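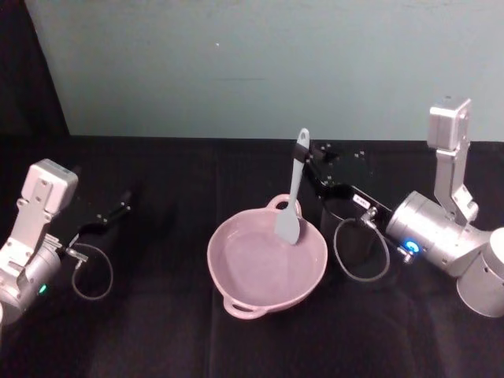 Gray spatula, pink two-handled bowl, black cloth underneath. The right arm has the spatula.

Scraping a bowl clean: tips from the Stikia trials

I have been waiting to write this one up! Fiachra Fahy and Liam Mac Giolla spent last August teaching a pair of robot arms to scrape batter out of a bowl, and the results are so handy for home cooks that I went through the whole write-up twice.

The method first. A person guides the arms through the job again and again, and the software (they call it Stikia) learns from those runs. They recorded 398 of them, then let the arms try alone with bowls they had not practiced on. With the old approach, where every stroke was planned ahead, up to 40 percent of the batter stayed behind. The learned strokes left 6 percent. Six! I leave more than that on the spoon.

So what can you borrow for your own kitchen?

Hold the handle high. The runs with a low grip kept bumping the rim, and the scores dropped right away.

Go around the wall before you touch the bottom. The planned version started in the middle and pushed batter up the sides, then had to chase it. One slow lap, then pull everything toward you.

Keep the blade leaning, not flat. Fiachra says a lean of 70 degrees from the bottom of the bowl did best on pancake batter. Thick cookie dough wants less, and they are still working on that part.

Steady the bowl by a handle if it has one. Using the second arm this way helped more than any change to the stroke — my favorite finding of the lot, as I always hug the bowl against my sweater and regret it.

Put a cloth under the bowl. A bare counter lets it spin.

Honey is still a mess, by the way. Liam tried it on the last afternoon and the arms did no better than I do. If you have a trick for honey, send it in and I will pass it along to them.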